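Início Produtos Documentação Transferências Suporte
Pesquisar na documentação...
Atualizado em agosto | Equipa de Documentação Técnica, Posier

Guia de configuração do ambiente simulado Mommont
Secção 6. Ensaio comparativo de garras paralelas em mobiliário com puxadores

6.1 Âmbito

A presente secção descreve o procedimento de ensaio comparativo de duas garras paralelas no simulador Mommont, em tarefas de aproximação a portas e painéis. Aplica-se a robôs de dois braços configurados de acordo com a Secção 4. Os ensaios com objetos soltos sobre bancada são tratados na Secção 7 e não devem ser combinados com os desta secção no mesmo registo.

O utilizador deve dispor de permissões de escrita no diretório do projeto e ter concluído a verificação cinemática dos dois braços. A cena de referência é designada Dronemdale e encontra-se incluída na instalação normal.

6.2 Preparação da cena

1. Abra o Mommont e selecione Cena > Carregar > Dronemdale.
2. No separador Física, fixe a semente aleatória em 1794. Todos os ensaios que venham a ser comparados entre si devem utilizar a mesma semente.
3. Confirme que o controlador ativo é o Vigfúsdóttir, em modo de posição. O modo de esforço não é suportado nesta secção.
4. Atribua a garra A ao braço esquerdo e a garra B ao braço direito.
5. Execute o comando Repor pose e aguarde a indicação de estado estável.
6. Ative a câmara da cabeça e verifique se as duas garras e pelo menos um puxador se encontram dentro do campo de visão.

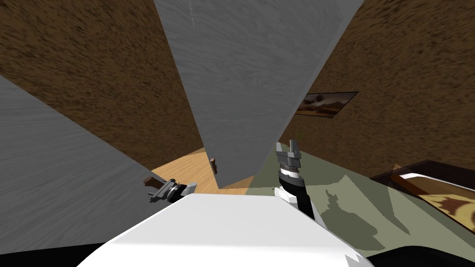 Figura 6-1. Vista da câmara da cabeça: garra esquerda junto do puxador, braço direito elevado.

NOTA: As sombras projetadas pelos braços são calculadas em tempo real. Caso o detetor de puxadores em avaliação seja sensível a variações de luminosidade, registe no formulário de ensaio a posição da fonte de luz e mantenha-a inalterada até ao final da série.

ATENÇÃO: Não desloque os dois braços em simultâneo durante a preparação. O Vigfúsdóttir verifica as colisões entre cada braço e o mobiliário, mas a verificação entre braços só fica ativa após o passo 3 do ponto 6.4.

6.3 Configuração das câmaras de punho

Cada garra dispõe de uma câmara virtual montada no punho e orientada no sentido dos dedos. A calibração deve ser efetuada separadamente para cada garra, ainda que ambas tenham a mesma geometria nominal.

1. Selecione Câmaras > Punho e escolha o braço a calibrar.
2. Defina a frequência de captação em 30 imagens por segundo.
3. Introduza o comando de abertura com o valor 100, correspondente à abertura máxima.
4. Verifique na imagem que as pontas dos dois dedos são visíveis e que o espaço entre elas está desimpedido.
5. Oriente o punho até que uma aresta retilínea do mobiliário surja na imagem. A moldura de um painel é adequada para este efeito.
6. Prima Guardar referência.
7. Repita os passos 1 a 6 para o outro braço.
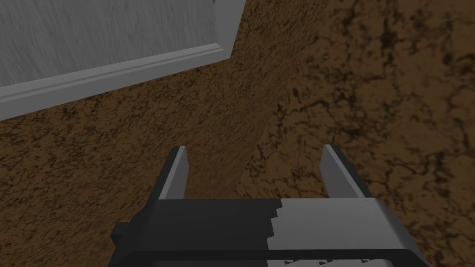 Figura 6-2. Câmara de punho com os dedos abertos; moldura do painel visível no canto superior esquerdo.

NOTA: Uma ligeira diferença de altura aparente entre as pontas dos dedos é admissível. Se a diferença aumentar entre duas capturas efetuadas na mesma pose, repita a calibração a partir do passo 1.

As superfícies de textura irregular podem originar correspondências falsas no estimador de profundidade. Nesses casos, restrinja a região de interesse ao painel e à sua moldura por meio da opção Máscara > Retângulo. A máscara é guardada com a pose e tem de ser definida de novo sempre que esta for alterada.

6.4 Execução do ensaio

1. Crie uma série nova em Ensaios > Comparação e atribua-lhe um identificador único.
2. Selecione o perfil 832 (aproximação lenta, paragem por contacto).
3. Ative a opção Colisão entre braços.
4. Indique o braço que inicia a série. O outro braço permanece em pose de espera.
5. Inicie a aproximação. O controlador conduz a garra, com os dedos abertos, até à distância de preensão definida no perfil.
6. Ao receber a mensagem Pronto para fechar, examine a imagem da câmara de punho antes de autorizar o fecho.

O exame previsto no passo 6 destina-se a confirmar a orientação da garra relativamente ao bordo do painel. Os dois dedos devem estar visíveis e sem qualquer objeto entre as superfícies de contacto.

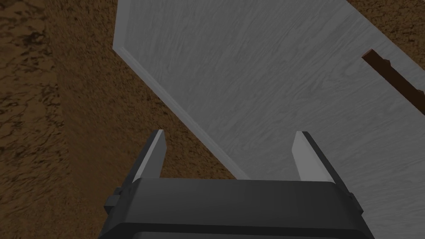

Se o bordo atravessar em diagonal o espaço entre os dedos, o fecho não deve ser autorizado. Prima Suspender, corrija a rotação do punho no painel Juntas e retome a aproximação. A correção fica assinalada no registo e não invalida a série, desde que seja aplicada antes do primeiro contacto.

7. Autorize o fecho e aguarde a leitura da força nos dedos.
8. Reponha a pose inicial e repita o procedimento com o outro braço, sem alterar a semente nem a iluminação.

ATENÇÃO: A interrupção da simulação durante o fecho pode deixar a garra em interpenetração com o mobiliário. Após uma interrupção deste tipo, recarregue a cena. O comando Repor pose não é suficiente.

6.5 Registo e comparação dos resultados

Terminada a série, exporte os dados em Ensaios > Exportar. O ficheiro contém, para cada garra, o erro de posição à distância de preensão, o tempo de aproximação, a força medida no fecho e as correções manuais efetuadas.

Os valores de força só são comparáveis quando ambas as garras tiverem sido ensaiadas no mesmo puxador. Para ensaios em puxadores distintos, utilize exclusivamente o erro de posição e o tempo de aproximação.

As séries exportadas com versões anteriores do controlador Vigfúsdóttir podem ser abertas para consulta, mas não são aceites pelo módulo de comparação. A conversão destes ficheiros é descrita no Anexo C.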